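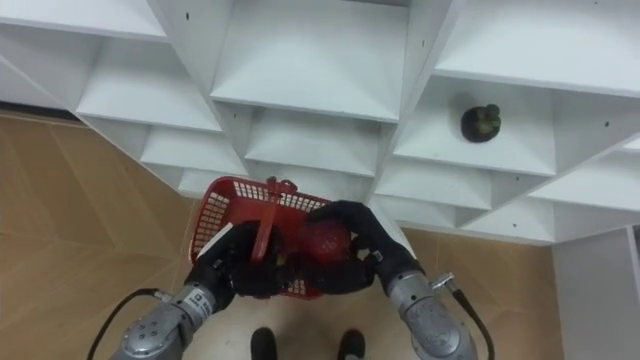 ## Red baskets and bare shelves at the Standia swap room

I stopped by the Standia building on Wednesday to see how the new swap room is coming along, and I'm happy to report there are shelves! White ones, open cubes, up against the back wall where the old coat racks used to be (I won't miss those). The room opens to everyone in April, and after a winter of hearing "soon" I'd started to wonder.

Heledd Howells is running the project, and she's thought about it a lot more than I would have. The idea is simple enough: you bring in pantry food or garden produce you aren't going to eat, put it in a cubby, and take home something you will. You pick up a red basket at the door and drop it back when you leave. The baskets are the mesh kind with a carry handle, like the ones at the old Dalsgaard grocery, and they're small on purpose so people don't clear the place out in one trip.

The whole setup cost $2,024, and $700 of that came from the bake sale last fall. So if you bought one of those lopsided lemon cakes, thank you, part of a shelf is yours. 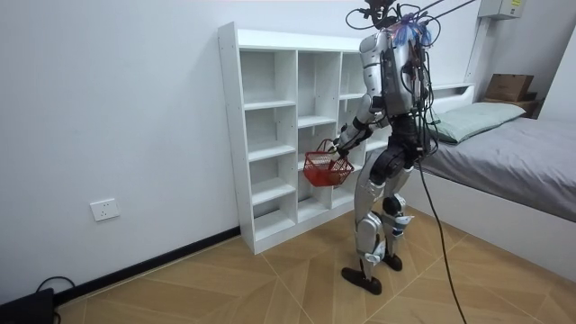

## What goes where

Heavy stuff like cans and squash will live down low, and fruit goes up top where you can spot it going bad. Meinir Edwards wanted it the other way around, with the fruit at kid height, and I kind of see her point. My two would walk right past the canned beans and straight to the apples. They've agreed to try it Heledd's way for the first month and then ask people what they think.

The cubbies have rows of little pin holes on the inside, so I asked if the boards could be moved for taller things like cereal boxes. Heledd hadn't tried it yet and told me to come back with a screwdriver if I was that interested. I may!

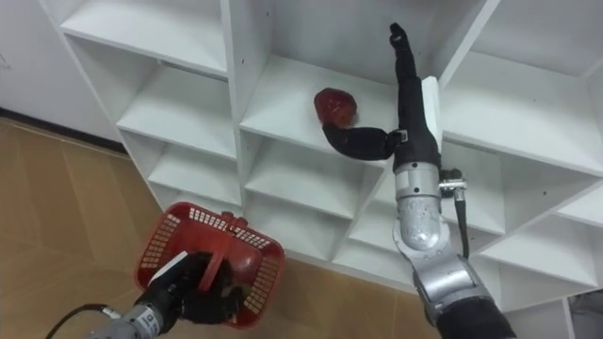

Labels are still being argued over too. Meinir likes handwritten cards, Heledd wants them printed, and I stayed out of that one. So far 41 households have signed up to bring things, with room for more, and you don't have to sign up to come and take something home.

Opening hours will be 4 to 7 in the afternoon to start with. Please no open packages, and nothing that needs a fridge. The sign-up sheet is on the table by the front door, and the pen works again.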